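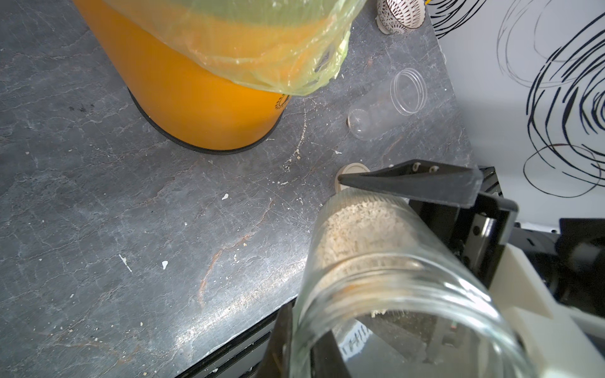
Search this manual Search Clear
Reading time: 8 min

Section 3. Comparing gripper fingers on the two-arm cell

3.1 Purpose

This section sets out the procedure for comparing two sets of gripper fingers, the Mavberg wedge finger and the Ditier flat finger, on an installed two-arm cell. It should be read by the person responsible for the cell before any fingers are changed. Users who have not yet completed the arm set-up in Section 2 should do so first.

3.2 Before starting

1. Confirm that both arms are in the rest position and that the controller shows no active fault.
2. Open the Wodia control panel and select Maintenance. Motor power to both wrists is now off.
3. Check that the wrist cables are free to move through the full turn of the joint.
4. Fit the first set of fingers to both grippers. Tighten the two screws on each finger evenly.
5. Return the panel to Run and carry out the open-and-close check on each arm in turn.

CAUTION: Keep hands outside the cell whenever the panel is set to Run. The arms may move without warning when a stored routine is loaded.

3.3 Jar routine

The jar routine is stored as number 331. It requires one arm to hold a clear jar containing dry oats while the other works at the mouth of the jar. Smooth, curved surfaces of this kind show differences between fingers that a block or a box will not.

1. Place the jar within reach of the left arm.
2. Load routine 331 and set the grip force to the lowest step.
3. Start the routine. Observe the jar while it is being tilted and note any turning between the fingers.
4. If the jar turns, stop the arm, raise the force by one step and begin again.
5. Complete eight runs at the first setting that holds, then change fingers and repeat.
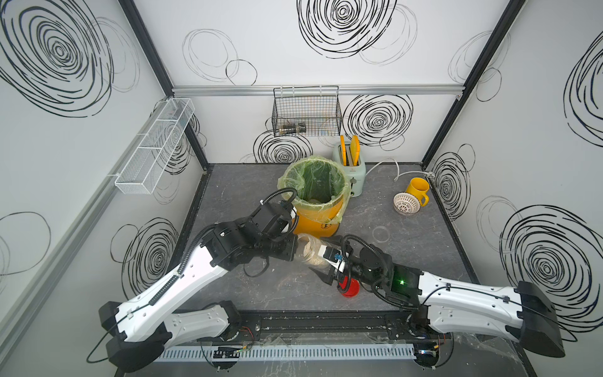 Figure 3-1. Left arm holding the tilted jar, right gripper at its mouth.

NOTE: Do not raise the force further once the jar is held. A higher setting hides the difference between the two sets — and may mark the jar.

NOTE: Oats that fall on the table need not be cleared between runs, but should be cleared before fingers are changed. Grains caught behind a finger will prevent it from seating flat.

3.4 Recording results

Enter the force step, the number of runs held and any turning of the jar on Form 2. Forms are to be signed by the operator and passed to Ruth Kershaw at Wainwright by the end of September. Questions on the stored routine should be addressed to Terence Wragg.

Related sections
Fitting and removing fingers
Wrist cable checks
Setting grip force by hand
Clearing a controller fault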